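Doina swears by yellow tubs for sorting wire. The colour stops you losing things, she reckons, and the Birkon catalogue says much the same for $49 a tub. I'm not convinced. Twisted pairs tangle in any colour you like. 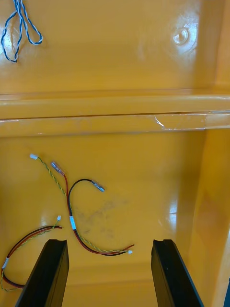 My old ice cream containers did the job for years and cost nothing. I'll grant that a small white connector is easier to spot on yellow - but yellow-green wire? Good luck at nine at night. I'm giving it until April, then it's back to the ice cream tubs.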